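Toy sort, part whatever

Quick one, dinner is in the oven and I have till it beeps.

So we are doing the toys before the move to Bukstead. Not the whole house, just the toys, because the toys are what I keep standing on. I said I would do one box an evening through September and I've managed, er, two evenings. Still. Better than last year when I bought the boxes and then stored the boxes.

Got the grey bins from Fenow in the end. Not cheap but they are the deep sort with sloping sides, and you can hose them out. Second hand, scuffed to bits, don't care. Hamidreza had the same ones in his garage for bike parts and swears by them. He also swears by labelling everything in capitals, which I'm ignoring for now.

How it works, if you can call it a system. Bin at the front is the mixed one. Everything off the floor goes in, no thinking. Bin behind is for what's staying. When the front one's had a go through, whatever is left gets moved to the charity bag or the actual bin bin. One pass each. No going back for things. (I went back for things.)

The front bin at the start of tonight was mostly play kitchen with a bit of building block thrown in. Red-orange cup on its side, the green round thing that's either a plate or a lid and has been used as both, olive spoon, white utensil, a couple of blue blocks. Plus the lumpy green and purple fella in the corner, who has never had a name, he's just always been there.
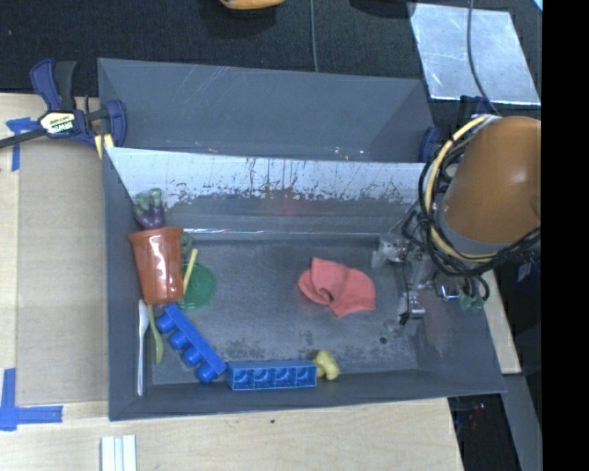 What stays

Cup stays. It gets used as a cup, a hat, a bath toy and a bell. Green disc stays too, goes with the cup in my head even though I don't think they came together.

Spoons and such. Hard one. We have a daft number of toy spoons, and they breed. I kept the olive one because it's the one that gets picked first every time, and put the white one in the charity bag. Then took it out again. Then put it back. It's in the bag as I type, I think.

Blue blocks go with the rest of the blocks, obviously, except the rest of the blocks are in a drawstring bag upstairs which is apparantly 400 pieces according to the label. No chance it's still 400. I've hoovered up at least a few of those myself and heard them go.

Lumpy purple one stays. Not up for discussion, I was told.

What I'd do differently

Should of started with the big stuff. The Sendale garage set takes up as much room as everything else put together and I've been pretending it's furniture. Next time.

Also wipe the bins first! I didn't, I was in a hurry, and now I'll have to empty the lot to do it properly. Warm water, bit of washing up liquid, old toothbrush in the corners. Roughly 30 minutes for the pair if nobody "helps".

And do it up on the table. First evening I did it all kneeling on the carpet and my back was gone by bedtime. Table is much better, you can see what you've got and small people can't post things back in so easily.

Still to do: dressing up stuff, jigsaws (counting jigsaw pieces, no thank you), the drawer with the dead batteries. If anyone has a good way of storing jigsaws without the boxes please say in the comments, the boxes are all split down the corners and I'm sick of taping them.

Right, that's the oven. Fish pie. More tomorrow if I can face the jigsaws.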